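Hostport, Ustville site
Packing automation working group
Minutes, 26/01/2026
Chair: Nabila Amrani

1. Previous minutes
Accepted with one correction. The Otness line stopped for a label fault in November, not for a gripper fault.

2. Handheld gripper work
Soft-wrapped goods remain the main open item. Crinkled wrappers shift when the jaws close, and operators want more time per pick. The target of 115 picks per shift stays until the next review. Recorded picks to date: 1,850.
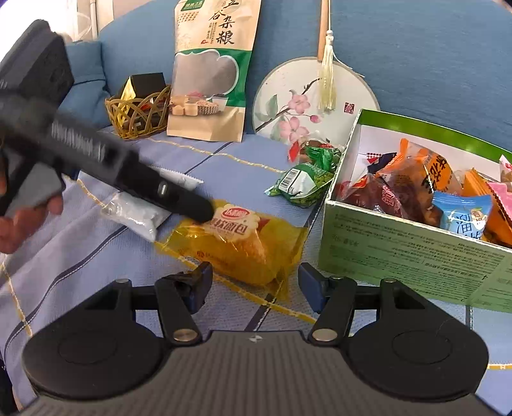 Operators reported wrist strain toward the end of long sessions. Agreed: sessions limited to 40 minutes, then a change of task. The limit applies to both shifts.

3. Staffing
Packers asked whether gripper time counts toward the packing rate. It does not. Payroll will show it on a separate line. Two packers on the Ugwu line asked to return to manual packing and will do so next week. No positions are removed in this phase. The chair could not give the same answer for the phase after it and will ask site management for a written statement.

4. Training
The short course is to cover pad changes and fault reporting. Night shift has not had it yet.

5. Actions
N. Amrani: management statement, payroll line.
Shift leads: session log.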